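Fleurs artificielles : le grand tri d'automne

Publié le 29 octobre 2025

Je repoussais ça depuis avril. En avril, j'avais tout fourré dans un carton en me disant « je m'en occupe au prochain week-end de pluie », et il a plu un nombre incalculable de fois, et le carton n'a pas bougé. Il a même servi de table d'appoint pendant une partie de l'été. Et puis la semaine dernière, en cherchant la rallonge, je l'ai ouvert par erreur. Poussière, tiges emmêlées, pétales écrasés par un vieux vase Orkeo que j'avais posé dessus (quelle idée !). Bon. Cette fois, je m'y suis mise.

Pour celles et ceux qui arrivent ici sans connaître mes lubies : oui, j'aime les fausses fleurs. Je sais, il y a des gens que ça hérisse. Ma grand-mère en avait sur son buffet, des marguerites en plastique toutes jaunies, et j'ai longtemps juré que jamais, au grand jamais, il n'y en aurait chez moi. Et puis j'ai emménagé dans un appartement orienté plein nord, j'ai tué un ficus, deux fougères et un cactus (un cactus !), et j'ai révisé ma position. Ce qu'on trouve maintenant n'a plus grand-chose à voir avec les marguerites de mamie. Il y a des choses très moches, bien sûr, mais il y a aussi des roses devant lesquelles mes invités se penchent pour sentir.

Les roses, parlons-en, parce que c'est par elles que j'ai commencé. Une rose artificielle qui a passé des mois au fond d'un carton, ça fait une tête de chou. Les pétales du dessus sont aplatis, ceux du dessous rebiquent dans tous les sens, et on a l'impression que c'est fichu. Ma méthode, c'est le sèche-cheveux, air tiède, à bonne distance, et les doigts. On rouvre pétale par pétale en partant de l'extérieur, on roule un peu le bord vers le dehors, on laisse refroidir sans y toucher. Le cœur, je le laisse serré, sinon la fleur a l'air fanée. 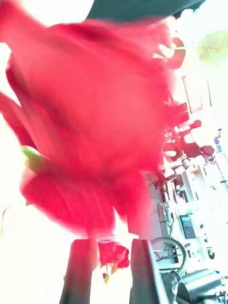
Ça prend un temps fou, je préfère prévenir. La première, je l'ai faite beaucoup trop chaude et un pétale a frisé d'un coup, comme un cheveu trop près d'une bougie. Je l'ai replié vers l'intérieur, ni vu ni connu. Les suivantes sont mieux passées. J'avais mis un podcast sur les phares bretons qui n'a aucun rapport avec le sujet mais que je vous recommande chaudement, j'ai appris des tas de trucs sur les lentilles de Fresnel et je n'ai pas vu l'heure tourner.

Pour la poussière, il y a deux écoles. Il y a ceux qui secouent les fleurs dans un sac avec du gros sel, et il y a ceux qui passent tout au pinceau. J'ai essayé le sel une fois. J'en ai retrouvé dans le canapé, dans mes chaussons et, je le jure, dans le sucrier. Donc pinceau. J'utilise un pinceau à maquillage Kun que je n'aimais pas pour la poudre (trop souple, il en met partout) et qui est parfait pour aller entre les pétales. Pour les tiges, un chiffon microfibre à peine humide, toujours de la fleur vers le bas, et on s'arrête quand le chiffon ressort propre. Jamais d'eau directement sur les têtes rouges, surtout si elles sont bon marché : la teinture peut dégorger, et j'ai une nappe qui s'en souvient.

Les hortensias, c'est une autre histoire. Tous ces petits fleurons, c'est un piège à poussière épouvantable, et le pinceau n'arrive jamais au milieu. Ce qui marche le mieux chez moi, c'est la tête en bas au-dessus de la baignoire avec la petite poire soufflante qui vient du nettoyage de mon appareil photo. Pouf pouf pouf. On tourne, on recommence. Et ensuite on ébouriffe avec le bout des doigts, sans tirer, parce que les fleurons sont souvent juste enfilés sur des picots et qu'ils se sauvent dès qu'on les brusque. J'en ai ramassé derrière le lave-linge.

Une fois que tout est dépoussiéré vient le moment que je préfère, et de loin : tout étaler. Il faut une grande surface, bien dégagée, et claire si possible. Sur du bois foncé je ne vois pas les défauts des tiges, ni les bouts de feuillage qui traînent. Sur du blanc tout ressort, et on peut enfin réfléchir aux mélanges. Je mets les têtes du même côté, toutes, et je regarde longtemps. J'intervertis. Je vais me faire un thé, je reviens, j'intervertis encore. 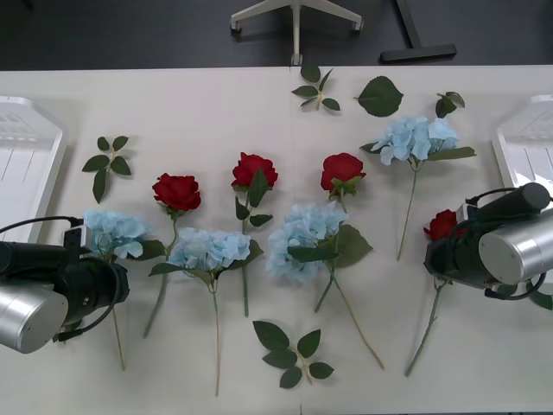
Roses rouges et hortensias bleu pâle, les têtes du même côté et les feuilles détachées autour.

Rouge et bleu pâle, je n'étais pas convaincue au départ. Dans ma tête, ça faisait un peu quatorze juillet. Et puis en vrai le bleu est tellement doux qu'il calme tout, il fait presque gris à côté du rouge, et les roses ont l'air plus profondes. J'aurais plutôt parié sur du blanc et du rose poudré, comme tout le monde, et je suis contente de ne pas avoir commandé de blanc. (J'en avais mis dans mon panier chez Celtari. J'ai fermé l'onglet. Applaudissements, s'il vous plaît.)

Un mot sur les tiges, tiens. Elles sont presque toujours trop longues par rapport à ce qu'on veut en faire, et la tentation est grande de sortir la pince coupante tout de suite. Surtout pas ! Une tige coupée trop court, c'est fini, on ne la rallonge pas, ou alors avec du ruban floral et beaucoup de mauvaise foi. Je commence par présenter la fleur devant le vase, de l'extérieur, je marque l'endroit avec le pouce, et je plie au lieu de couper. Le fil de fer à l'intérieur tient très bien la pliure, ça cale la fleur au fond du vase, et si l'année prochaine je veux un bouquet haut je n'ai qu'à déplier. Par contre, ça ne marche que dans un vase opaque, évidemment. Dans du verre transparent on voit tout le tortillon en dessous et c'est affreux.

Le vase, justement. J'ai hésité entre le vieux Orkeo, celui qui avait écrabouillé mes pétales, et un pichet en grès Pirham chiné sur une brocante l'an dernier, d'un gris un peu vert, avec un éclat sur le bec. Le pichet a gagné. Il est lourd, il ne bascule pas quand le chat passe derrière, et le col est assez étroit pour que les tiges se tiennent entre elles. Pour le caler, j'ai mis au fond 515 grammes de petits galets (je les ai pesés parce que la balance était sortie pour un gâteau, ne me jugez pas). Avec moins, il restait un peu trop léger du haut.

Après, il y a la question de ce qu'on fait entre deux fleurs, quand on n'a pas fini et qu'il faut libérer la place pour dîner. Pendant longtemps je posais tout en tas sur une chaise. Mauvaise habitude, on s'assoit dessus.

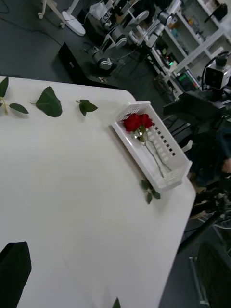 Ma façon de ranger a donc complètement changé cet automne. Fini le carton fermé, où tout s'écrase et où on oublie ce qu'on a. Maintenant je range par variété et dans des contenants bas, pour que rien ne s'empile. Deux roses couchées dans une corbeille en plastique blanc, pas profonde et ajourée sur les côtés, ça suffit largement : les têtes ne sont pas tassées, les tiges se posent en biais, et on peut soulever le tout d'une main. J'avais essayé d'en mettre davantage dans le même bac et les pétales du dessous repartaient à plat. Autant prendre un bac de plus, ça ne coûte pas grand-chose. Et les côtés ajourés laissent circuler l'air, ce que j'apprécie quand j'ai passé le chiffon humide et que je ne suis pas tout à fait sûre que ce soit sec. Par-dessus, un vieux foulard en coton, et voilà pour la poussière.

Restent les feuilles. Ah, les feuilles. Elles se déboîtent dès qu'on les regarde, on en retrouve partout, et je n'arrive jamais à savoir de quelle tige elles viennent. Avant je les recollais toutes, consciencieusement, au pistolet à colle, en me brûlant une fois sur deux. Maintenant je fais un tri plus brutal. Celles qui s'emboîtent encore, je les remets. Les autres vont dans un bocal et me servent à tout autre chose : une grande feuille sous une bougie, un petit brin glissé dans le nœud d'un paquet cadeau, deux ou trois autour d'une assiette à fromage quand je reçois (lavées, hein, et pas sous le fromage, à côté). L'an dernier j'en ai même fait des marque-places pour Noël, avec le prénom écrit au feutre doré. Le feutre a bavé sur les feuilles les plus lisses, il vaut mieux choisir celles qui ont un peu de relief et les dégraisser avant.

Question budget, parce qu'on me la pose souvent dans les commentaires : j'ai refait mes comptes depuis que je me suis lancée là-dedans, et j'en suis à 88 euros, galets et ruban compris. Pour quelqu'un qui achetait un bouquet frais presque chaque semaine et l'oubliait sans eau sur le radiateur, je trouve que je m'en sors bien. J'achète encore des vraies fleurs, d'ailleurs, des tulipes surtout, quand c'est la saison. Les deux cohabitent très bien, à condition de ne pas les mettre dans le même vase, parce que là, la comparaison est cruelle.

Pour l'instant le pichet est sur la commode de l'entrée. J'avais d'abord pensé à la table basse mais le rouge se battait avec le tapis. Je vais peut-être encore bouger un hortensia, il y en a un qui penche du nez dès que je claque la porte, et j'aimerais ajouter quelque chose de plus sec, plus automnal, de l'eucalyptus ou des graminées. Si vous avez une bonne adresse pour des graminées qui ne perdent pas leurs plumes dans tout l'appartement, je prends !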